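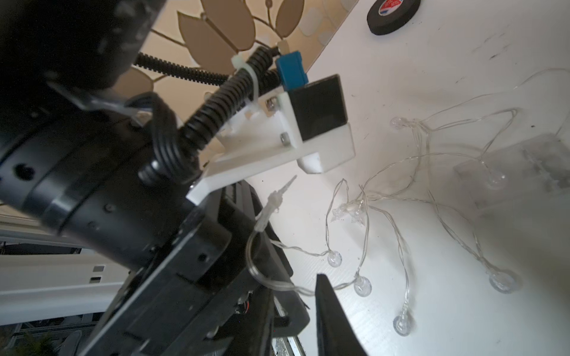
**Public health policy, handout 6: who gets told what, and by whom**

Notes revised 10/02/2020. Bring them to the seminar, with the Ostden readings.

## 1. Advice and orders

An order can be enforced. Advice can only be believed or ignored. Officials like to blur the two, so check the verb every time. "Residents should stay home" and "residents must stay home" were both used in the Ostden county notices in April, sometimes on the same page. I have read all 14 notices and I still can't tell you which parts carried a fine.

Questions to put to any notice:

- Who signed it, and do they have the power to do what it says?
- Does it name an end date?
- What evidence is cited, and can you get hold of it?

## 2. The Andetton nursing home guidance

The health department drafted visiting rules. The version that came out was shorter, and the paragraph on staff who work at more than one home was gone. The usual reading is that the politicians leaned on the scientists. Maybe. The draft also had no cost estimate and no plan for covering shifts, and a decent lawyer might have cut the same paragraph. We have two versions of a text and no minutes. Be careful how much story you build on that.

Compare the wording on risk:

> Draft: "Residents over 80 are at high risk and should receive no indoor visits."
>
> Final: "Families are encouraged to consider the risk of indoor visits."

The second sentence asks nothing of anyone.
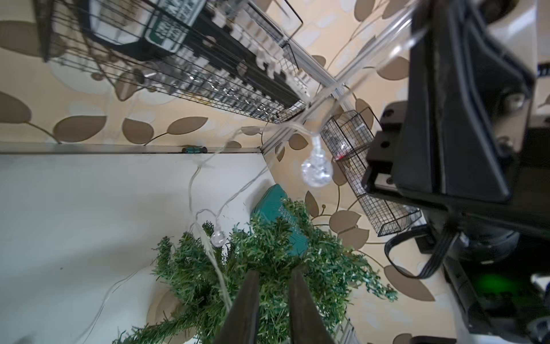 *Wire rack and leaf-patterned wallpaper.*

## 3. Numbers in briefings

The Herkby dashboard reported 3,730 tests in its first month. It did not say whether that meant people or swabs. Someone tested twice may be in there twice. The press repeated the figure as "people tested," and the county never corrected it.

Rates per 100 residents look more honest, but they depend on a population count that leaves out students and seasonal workers. Ask what is on the bottom of the fraction.

## 4. Travel warnings

Read the Tang report, chapter 13 only. It claims that early warnings cut travel among older people. The survey behind it asked people what they planned to do. Plans are cheap. I'd want ticket records before I believed the size of the effect, though the direction seems likely enough.

For the seminar: pick one Ostden notice and rewrite it so that a reader knows what is required. One page, no slides.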